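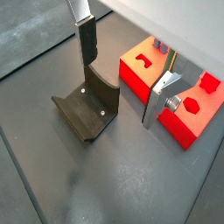

Hundelton Fixture Work, Progress Report
Prepared by Haiyan Shen for the Nusix program office
Mar 24, 2025

Status. The fixture set for the Drotthorpe bench is in its second revision. Work covers two items: the black plastic holder and the red two-section block.

Holder. The L-shaped profile is kept from revision one. The base plate is now held with screws; adhesive pads were dropped after the plate crept under side load. The raised lip along the base stays as drawn. The upright plate keeps its concave top edge. Load tests ran to 200 cycles per unit without cracking at the inside corner.

Block. The rear section has the saddle-shaped cutout and the twin pegs. The front section has the hexagonal cutout. The metal bracket between the sections carries the round knob. Fit at the hexagonal cutout is still tight on parts from the second batch, and the drawing tolerance will be opened before the next order.

Spending. Parts and outside machining came to $808 this period. Hung quoted $326 for the replacement brackets, delivery included. The remaining balance on the line is $600.

Open items. Peg height has not been signed off. Drotthorpe has asked for a second holder with a longer base; no drawing exists yet. Final parts are due in August, and the order for brackets must be placed before the tolerance change is released.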